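I have been putting off writing about cloths because it seemed like a very dull thing to have opinions on, and then I spent most of a wet September afternoon sorting them out and found I had quite a lot to say. So get a cup of tea.

It began with the airing cupboard. We moved the hot water tank last year and the shelf that used to hold all the tea towels and dusters went with it, so everything got stuffed into a bag, and the bag got stuffed behind the ironing board. Every time I wanted something to wipe a window with I'd pull out a pillowcase. Or a bib! Our youngest is at secondary school.

So I tipped the whole bag out on the floor and made piles. Old muslins (kept, they're brilliant for straining stock). Linen tea towels from my gran, one of them with a calendar on it that I can't bear to use or throw out. A stack of thin checked ones from Burico that have never dried a single plate properly, they just push the water about. And then the yellow ones, which are my favourites by a mile. I bought a pack of 6 from the Salameh stall on the market and I keep meaning to go back for more. They're soft and a bit fluffy, and they've stayed that way through more washes than I'd like to admit.

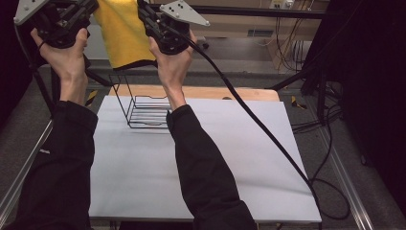
One of the yellow ones, with the black wire rack on the table.

The rack is the other thing I wanted to talk about. I'd been folding everything flat and stacking it, which looks lovely for a day, until somebody wants the one at the bottom and yanks. Standing the cloths up on their edges in a wire rack works so much better. I can see what I've got, and the air gets round them too, so if one goes away a tiny bit damp (guilty) it doesn't start to smell.

My fold is nothing clever. Hold it up by the two top corners, give it a shake, lay it down, then halves, halves again and into thirds. The shake matters more than you'd think with the fluffy sort, otherwise you smooth a crease in and it stays there for good. I like a big clear surface for it as well. I tried doing it on my knee in front of the telly and they all came out different sizes.

Severin Haslinger left a comment on my last post asking whether I use fabric softener. No, never on cloths! It leaves a sort of coating and then they won't soak anything up. I do a hot wash with ordinary powder, some 200 ml of white vinegar in the drawer, and out on the line if it isn't tipping down.

Still to do: the bath towels, which are a disgrace, and the drawer under the oven where I've just found 2 more bibs.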